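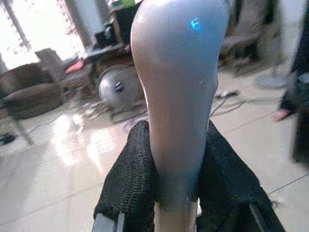

Wrist cam view, fabric sleeves on both fingers, white arm between them.

Gripper / camera trial, minutes, November
Present: Liesl Kuster (chair), Kheri Mugo, Beat Wyss, Samah Lahlou (notes)
Apologies: Hannelore Hofstetter, sent comments by mail
Start 9:10

1. Last minutes
Approved. Beat wants "controller fault" changed to "controller warning" in item 4. Done.

2. Finger sleeves
Kheri reported. Sleeved fingers vs bare fingers, same task list for both, 60 grasps per set. Sleeved better on the mugs and the plastic bottles. Worse on thin stuff, cards, envelopes, the flat key. Fabric bunches at the tip if it's pulled on in a hurry. Liesl asked if that's the knit or the fit. Kheri thinks fit, next size down is on order from Senden.
Hannelore (by mail): wants bare fingers kept as the baseline all the way through, no swapping mid-run. Agreed.

3. Wrist camera
Long discussion. Samah went through the stills. Window side blows out completely, you lose whatever is outside, and the floor tiles throw a big reflection in the middle of the room. Fingertips come out very dark against all that. Both tips stay in view in the still at the top of these minutes, but the arm takes up a big part of the picture.
Options:
- lock exposure before each run (Beat)
- tilt mount down a few degrees (Samah)
- lighter sleeve fabric so the tips show up (Kheri)
Liesl: one change at a time or we won't know what helped. Exposure first, then tilt. Lighter fabric parked for now.
Beat asked about the blind drawn vs open. Run both.

4. Arm comparison, Fasden vs Akden
Fasden smoother at low speed, all agree. Akden quicker to recover after a stop. Kheri doesnt like the Akden cable exit, it pulls when the wrist turns all the way round. Beat says a longer loop fixes it, Kheri says he tried that. They will look at it together after lunch.
Cables on the floor: tape them down or run them along the wall before the next session. Beat.

5. Controller logs
3,432 log entries from the last block, most of them harmless. Samah filtered out the heartbeat lines. What's left is mainly late gripper commands, worst was 900 ms. Happens on both arms so probably not the arms. Beat suspects the new Đồng build of the controller, will roll back one version and repeat the mug set.
Liesl wants the late commands marked in the results sheet, not deleted.

6. Scuffs on the arm
Few marks on the white casing. Wipe down, take a photo, note it in the loan sheet. Samah.

7. Money
Not discussed, waiting on the quote for the second mount.

8. AOB
File names. Please use the agreed format, two people are still using their own. Hannelore asks for raw video as well as the stills, Samah to check disk space frist.

Actions
Beat: controller rollback, mug set again, cables
Kheri: smaller sleeves when they arrive, cable exit on Akden with Beat
Samah: exposure lock, blind open/drawn runs, wipe down + photo, disk space
Liesl: chase mount quote, answer Hannelore re baseline

Closed 10:25. Next meeting once the rollback results are in, Liesl will send a time.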